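Home News What's On Sport Community Contact

New curtains up in Jendholm meeting room

October 26, 2025

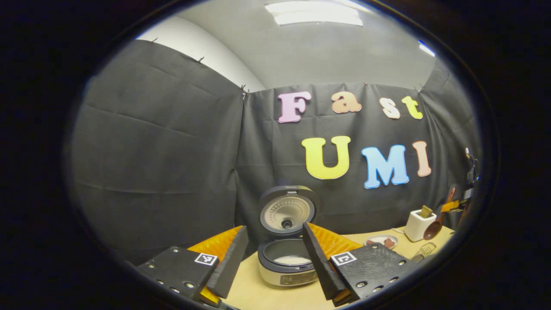 The upstairs meeting room at Jendholm in Cusuvbridge is back in use after being closed for redecoration. The walls and ceiling are now a pale grey, and black curtains hang along the left-hand side and across the back.

The curtains are held up with pushpins for the time being. A proper rail has been ordered from De Graaf, the furnishing shop on the high street, and is expected in January. The fabric still has its fold lines and will be pressed when it comes down for the rail to be fitted.

Large cut-out letters in pink, peach, yellow and light blue have been put on the back curtain, spelling "Fast" with "UMI" underneath.

The work cost £868, of which £850 came from the Sketance small grants scheme. The rest was made up from room hire. The fluorescent ceiling lighting was not part of the job and has been left as it was.

A rice cooker is now among the things kept in the room, and it can be used by any group with a booking. It stands on the light wooden table. Users are asked to leave the lid up after washing the bowl so that the inside can air, and to unplug it at the wall before they go.

Bookings can be made at the front desk or by phone. The shortest booking is one hour and the longest is four. Groups that had regular slots before the closure will keep them, but should confirm with the desk before their first session back.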